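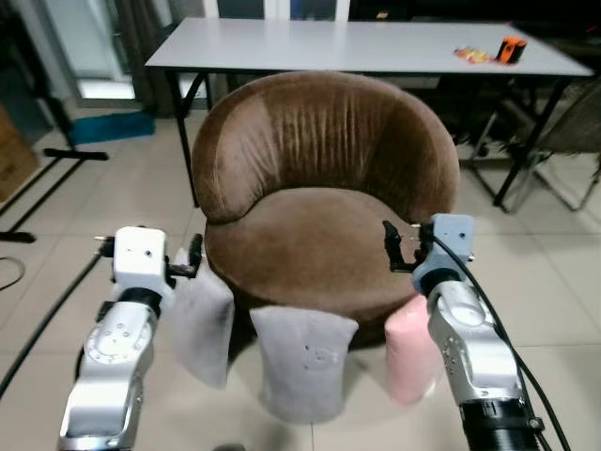
Out and About

I nearly skipped the open day at the Chowdary furniture works, and I'm so glad I didn't! It's in Fedach, just past the canal, and they let you wander through the whole place from ten in the morning (go early, the car park is tiny).

My favourite thing by miles was the brown velvet tub chair. The back curls right round you in a deep horseshoe, and the velvet has those paler marks where the pile has been brushed different ways, so of course I wanted to stroke it all smooth. Soft cloths hung at the front of the seat, two grey and one pink, the pink one rolled up. I would take that chair home tomorrow, cloths and all.

Upstairs is the fabric store, with 282 velvets on rolls. I got as far as the greens and lost half an hour. A lady there told us each tub frame gets two fittings before the cover goes on for good, and she let us feel the stuffing – much firmer than I'd expected. Almost 600 people came through last August, apparently, and I can see why.

Tea and a slab of ginger cake in the yard afterwards, then the slow bus back. We're trying the Brevar mill next, if they open again this summer.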